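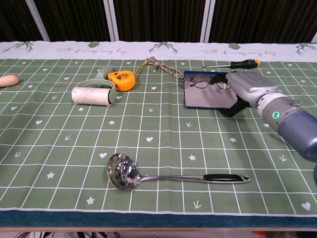 Dalta left a comment on my last post saying the hand is the easy part and I should quit fussing with it and fix my wiring. Well, Dalta, I did the wiring on Wednesday, all of it, and the hand is still what eats my evenings!

For anyone new, I'm building up a bench in the shared workshop on Narnlow and running it with Dustotura, my own pile of scripts (2644 lines now, and I'm a little ashamed of maybe half of them). The arm has to reach for ordinary stuff on a table and get its fingers where I want them. Glasses are the thing I'm stuck on. Thin metal rims, hardly any height to them, and I made life harder by picking a shiny surface to set them on.

What I changed this week:

Slower approach. I cut the speed to 40 percent for the last stretch and the wrist quit overshooting. Should've done that in April.

Palm down first, fingers second. I used to run both moves together and it was a mess. Splitting them costs me two seconds and I can live with that.

Same cloth every time. The green one with the white grid is staying on the table for good. When I'm nudging a target over by one square, those lines are worth more than my tape measure.
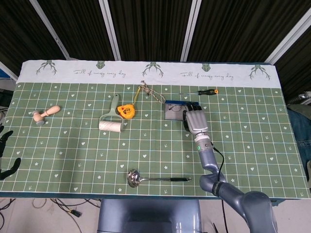 What still bugs me

Fingertip height, mostly. My numbers come off a Vogler gauge I bought used, and I don't fully trust it near the bottom of its range. The other thing is where to come in from. I've been reaching across from the right side, and the ladle handle points that way too, so I want to try the same reach with the ladle turned around.

I've got 68 saved poses and I'd guess a dozen are any good. Weeding them out is a job for the weekend, with coffee (lots of it). 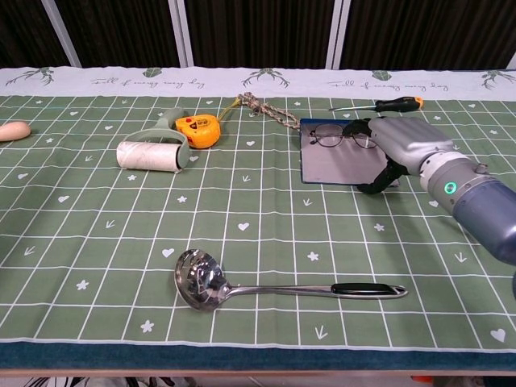 Palm down over the glasses, ladle up front.

If you've worked with thin frames on a slick surface, tell me what finger angle you settled on. I'm going to start with the thumb side and work across.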